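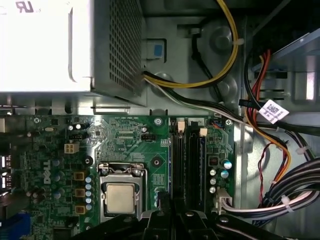 Should Your School Buy a Robot?

Say a company called Hosard wants to sell your school a robot arm. The ad says it can take old computers apart, so the parts can be recycled. The price is $3,507. Good deal?

Maybe. Ads are written by people who want your money, so ask some nosy questions first.

What does the price leave out? Often the gripper, the part that grabs things, costs extra. Let's say it's $300. Is a camera included? Who pays when something breaks?

Can it do YOUR job? A computer is a tricky thing to reach into. Wires cross over each other, and little plastic ties hold them in bunches. A robot that stacks blocks nicely in a video may get stuck on one zip tie. Ask to see it work on a computer you picked.

How often will you use it? If your school has only 8 old computers, a grown-up with a screwdriver could be cheaper.

Try it yourself: make two lists, one of what the ad promises and one of what you have seen the robot do. If the first list is a lot longer, keep your money in the bank for now.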